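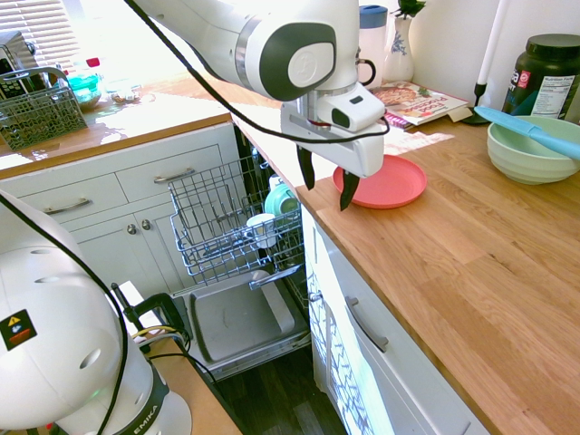

Cell 2, right arm at the worktop, plate at the right gripper finger.

HORKTON KITCHEN CELL 2: MONTHLY INSPECTION CHECKLIST
Month: February
Procedure ref: 409
Task set: Dreretti dish loading
Result key: OK / ADJ (adjusted on the spot) / ACT (action raised) / N/A

1. Arm bases and mounting

1.1 Base bolts, left arm: torque marks aligned. OK
1.2 Base bolts, right arm: torque marks aligned. OK
1.3 Warning labels present and legible. OK
1.4 Vent holes free of dust and lint. ADJ
Comment: lint in the lower holes on the left base. Vacuumed with the soft brush. Do not use compressed air.

2. Cables

2.1 Arm cable loop clears the wrist through full rotation. OK
2.2 No chafing at the gripper entry. OK
2.3 Clamp at left base tight, wires not under tension. ACT
Comment: clamp holds, but the wires beside it are unsleeved and can be caught by a sleeve or a cloth. Fit spiral wrap before the next Meireles run. Action 1.

3. Gripper

3.1 Fingers seated, screws tight. OK
3.2 Fingers parallel when closed. OK
3.3 Finger faces clean. ADJ
Comment: detergent film on both faces. Wiped with isopropyl and left to dry before the test grasps.
3.4 Homing completes without a fault. OK
3.5 Rim grasp, plastic plate, 3 attempts. OK
Comment: check the rim contact on the wrist view as well as on the fixed view. The fixed view does not show finger tilt well enough to pass this item alone.

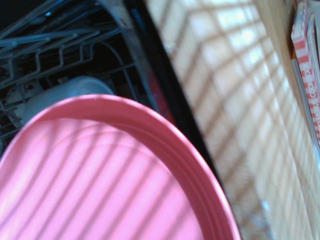
4. Cameras and lighting

4.1 Lens covers clean. OK
4.2 Wrist camera bracket tight, no play by hand. OK
4.3 Exposure acceptable on plate and in tub in the same shot. ACT
Comment: direct sun through the window puts striped shadow over the plate and a grid of it over the wood next to the machine. The rack inside the tub stays dark. Exposure locked for now. Lower blind to be tried at the same time of day, 10:30, and the item repeated. Action 2.
4.4 Fixed view covers worktop, upper rack and left base. OK

5. Dishwasher and surroundings

5.1 Machine isolated at the wall, water off. OK
5.2 Door stays fully down without support. OK
5.3 Upper rack runs freely, stops engage. ADJ
Comment: left runner stiff over the last 4 cm. Cleaned, no lubricant used.
5.4 Door and rack within the taught position, checked with the Fanow gauge. OK
5.5 Cupboard doors and drawers shut. OK
5.6 Floor between the units dry and clear. OK

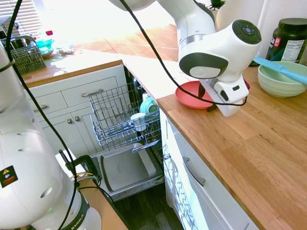
5.7 Items on the worktop outside the arm's sweep. ACT
Comment: bowl and tall tub to the right of the plate position are too near for full-speed running. Speed stays limited until a boundary line has been taped on the worktop and the items stand behind it. Action 3.

6. Stops and limits

6.1 Emergency stop, both arms, from standstill. OK
6.2 Emergency stop, right arm, moving at reduced speed. OK
6.3 Contact threshold against foam block. OK
6.4 Joint limits match the stored file. OK

Release: cell may run at reduced speed only. Full speed after actions 1 and 3 are closed. Action 2 does not hold up release.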